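# Resetting a small side table in a carpeted room

Applies to light tables with a gloss top, one surface, used for drinks, fruit and odds and ends.

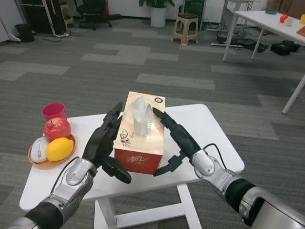

A small table collects items faster than a large one and shows it sooner. The procedure below clears the surface, cleans it, checks the legs and puts things back in fixed positions. Allow 30 minutes the first time. Later resets are shorter, as the positions have already been decided.

The steps were written for the white tables in the Nevel reading room and have since been used on similar furniture at home. They assume a hard, non-porous top. For oiled timber or unsealed stone, use the cleaning method supplied with the table and follow only the layout sections.

## What you need

- 2 microfibre cloths, one for washing and one for drying
- A bowl of warm water with a few drops of dish soap
- A soft brush or a vacuum with a brush head
- A tray or a second surface to hold things while you work
- The hex key or screwdriver that fits the leg fixings
- Masking tape (first reset only)

Do not use scouring powder, melamine sponges or the green side of a dish sponge on a gloss finish. All of these leave a dull patch that can be seen at a low angle and can't be polished out by hand. Glass cleaner containing ammonia should also be avoided unless the table maker permits it.

## 1. Clear the surface

Move everything to the tray. Sort as you go, into items that live on the table and items that were put down there.

For a table of this type, the first group is normally short: a tissue box, a plate of fruit, a cup. The second group is whatever is left. Computer accessories are the usual offenders. A mouse on a fruit plate belongs back at the desk, and the plate should be washed before fruit goes on it again.

Empty the cup and rinse it. Plastic cups pick up a film inside when water is left standing in them, and a quick rinse doesn't shift it. Use soap and a bottle brush, then leave the cup upside down on a rack until it is dry.

## 2. Check the fruit

Handle each piece.

- **Apples.** Press lightly near the stem and at the base. A soft spot means it should be eaten that day or composted. Apples give off ethylene and will hurry along bananas, pears and avocados stored against them.
- **Lemons.** A lemon keeps its colour well after it has begun to dry out. Judge by weight and by the give of the skin. Turn it over and check the underside for grey or green mould. If there is any, throw the lemon out and wash whatever it was touching.

An apple and a lemon can share a plate for a few days on an open table. For longer storage, both do better in the fridge, the lemon in a closed bag.

Keep the plate to a single layer. Stacked fruit bruises at the contact points, and on a light table a tall pile is easily knocked.

## 3. Clean the top

1. Brush or vacuum off dry crumbs first. Wiping grit across a gloss surface is the most common cause of fine scratches.
2. Dip the first cloth, wring it hard and wipe in straight, overlapping passes from the far edge towards you.
3. Rinse the cloth and go over the surface again with clean water.
4. Dry at once with the second cloth. Air drying leaves mineral marks, and these are plainly visible on white.

For rings left by cups, lay the damp cloth over the mark, wait 4 minutes and wipe. Repeat once if needed. Juice from citrus should be wiped up straight away.

Ink and marker are a separate case. Try a little isopropyl alcohol on a cotton bud, working inward from the edge of the mark, after testing underneath the tabletop. Stop if any colour or shine comes away on the cotton.

## 4. Legs and crossbar

Wipe the legs from top to bottom, then the bar that joins them. The upper face of a crossbar holds a line of dust that is easy to miss when standing. It also takes scuffs from shoes; a cloth with plain soap removes most of them.

Check for movement while you are down there. Hold the tabletop at opposite corners and try to twist it gently.

- If the top moves against the legs, tighten the upper fixings.
- If the legs move together but the bar creaks, tighten the bar fixings.
- If the whole table rocks and nothing is loose, the floor is the likely cause. See the next section.

Tighten by hand only. Fixings set into board will strip if a powered driver is used — once stripped, they need a larger screw or a glued insert.

## 5. Floor and footing

Carpet tiles vary slightly in height at the seams, and more so where single tiles have been replaced. A leg that straddles a seam will rock. Slide the table until each leg stands fully on one tile. With a patchwork of dark and light greys the seams are generally easy to find, and they make a useful guide for squaring the table to the room.

Vacuum under the table before setting it down in its final place. Lift it when moving it. Dragging pulls at the tile edges and loads the leg joints sideways.

If a tile edge has lifted, press it down and check whether it stays. A tile that springs back needs a fresh tab of carpet tile adhesive, applied according to the pack. Don't use general-purpose glue on tiles that may need to come up later.

## 6. Set the positions

Layout depends on reach and on what is likely to spill.

**Tissue box: centre.** It is the item most people reach for, and from the centre it can be reached from any side. Stand it square to the table edges. A tall upright box tips more easily than a flat one, so leave a clear hand's width on both sides; people tend to steady it with one hand and pull with the other.

**Fruit plate: to one side.** Put it on the left or the right, wholly on the table with no overhang. A round plate wastes the corner space behind it, and that space suits the cup.

**Cup: behind the plate.** The fruit shields it from a sleeve or elbow coming from the front. The arrangement only works if people use the table mainly from one side. Where they sit all round it, move the cup to a coaster beside the tissues.

**Remaining side: clear.** Leave it for whatever the next person puts down. A table with no free area gets things stacked on the plate instead.

On the first reset, mark the corners of the tissue box and the edge of the plate with small pieces of masking tape. Remove the tape after 2 weeks. Left longer, it hardens and leaves adhesive on the gloss.

## Notes on the tissue box

The first tissue out of a new box often tears. Reach in with two fingers, loosen the top few sheets and draw one up through the slot by its middle. The next sheet should follow and stand clear of the opening.

If the tissues stop coming up when the box is low, the stack has dropped out of reach of the fold. Open the base along the glued flap, put in a folded piece of card to raise the stack and close it with tape.

Cardboard boxes draw up water from a damp table. A stained or swollen bottom edge means the box went back before the top was dry. Replace the box, or move the tissues to a rigid cover. The Onon and Trutisska covers both accept an upright box; the Ostrowski one is made for the flat format and will not close over a tall one.

## Routine between resets

| Task | When |
|---|---|
| Remove items that don't belong | End of day |
| Rinse and dry the cup | End of day |
| Wipe the top, dry it | Every second day |
| Check and turn the fruit | Every second day |
| Wash the plate | Weekly |
| Legs, crossbar, fixings | Monthly |
| Vacuum beneath, check tile seams | Monthly |

In a shared room, move the end-of-day tasks to the morning if the room is locked early. Fruit should not be left out over a long weekend, particularly from December onwards, when the room heats up with the windows closed.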